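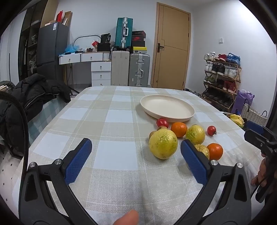

Will robots take all the jobs at a fruit packing shop?
They'll take some of the boring chores, and people will get different ones to do instead.

I work at Virkside, where we pack fruit boxes, and I love it! We used to lift every orange by hand, all day long. My arms got so tired – and my back, too. Now a robot named Burkar does the plain boxes. It can fill 155 of them before lunch.

So what do I do? I check for squishy spots, make the fancy gift boxes and help Burkar when it gets stuck (tomatoes are tricky, they squash!). I had to learn new things for that, and it took me 20 days. Some of my friends here miss the old way, because we chatted more back then.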